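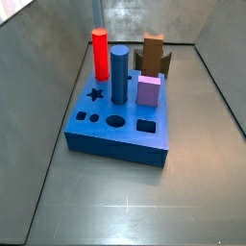 What's the best way to clean a foam shape sorter without ruining it?

Wipe it with a damp cloth and a drop of dish soap, then let it air dry standing on its side. Use a cotton swab for the holes.

hefin_l wrote:
Agree on the dish soap. I'd skip soaking. Foam holds water for days and the board I soaked last March smelled sour until I threw it out.

Mavus205 wrote:
I soak ours in the sink every couple of weeks. No smell. Squeeze it in a towel after and it's fine.

hefin_l wrote:
Depends on the foam. Ours was thick and you couldn't squeeze it.

NiaHarries wrote:
What about the star hole? Crumbs get into the points and the swab just pushes them down.

drakus wrote:
Soft toothbrush, dry, before you wet anything. Turn the board over and tap it.

Mavus205 wrote:
Vacuum hose works too.

drakus wrote:
Tried that, it tore a chunk off the edge of a hole. Now the cylinder falls over. Toothbrush.

NiaHarries wrote:
Toothbrush got most of it. Do you wash the blocks the same way?

hefin_l wrote:
Same soap, but dry them before they go back in.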